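Home | Textbooks | Chapters | Instructor Resources | Contact

We use cookies to remember your reading position. Accept | Manage settings

Filed under: Robotics, Free Chapters

Chapter 9
Showing a Robot What to Do

Zubaida Jatoi

A robot arm can be taught a task in two common ways. In the first, a person takes hold of the arm and moves it through the motion. In the second, the person stays at a desk and drives the arm with a hand controller. Both methods produce a demonstration – a record of joint positions, gripper commands and camera images, all stored against the same clock.

The course arm at Hilthorpe, called Steritz, can be used either way. Students start with hand guiding and move to remote control in Section 9.2.
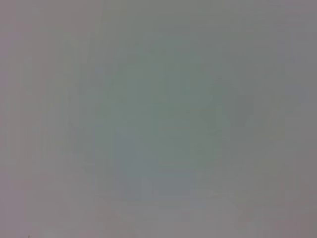
Wrist cameras travel with the gripper, so their view changes with every movement of the arm. A remote operator may have to work from that view alone. Sometimes it holds very little: a soft gray-green patch, paler along the bottom, with no edge sharp enough to steer by. The joint readings are still recorded at such a moment, and a student replaying the demonstration can use them to find where the arm was. The image by itself won't say what the gripper was facing.

The Tanoli exercises use a set of 100 demonstrations of one task, each sampled at 5 readings per second. Before training on them, you will replay several and mark the stretches where the wrist view gives no usable detail. Keep those stretches in the file for now – Section 9.4 compares a model trained with them to one trained without.

9.1 Guiding the Arm by Hand

Set the arm to free-drive mode and hold it just above the wrist joint. Move slowly.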